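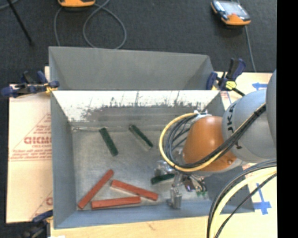

Chaimae thinks the Zaki starter is too cold overnight and wants it off the window shelf. Fair. Moved it next to the boiler cupboard.

2021-06-14
Rye batch 6. Flour from Flivholm, 100 g starter to 100 g water, same as April. Rise slow again, smell ok, bit sharp. Forgot to write down the start time – sorry.
Split into 2 jars after lunch, one on Bavell white to compare. Lids loose!!
Salt: still the old bag, need to reorder. Ayman Hajji has the scale, get it back befor the next bake.
Crumb on last loaf gummy at the bottom, maybe cut too soon. Leave it till morning next time.
To do – lables for jars, ask Chaimae re oven stone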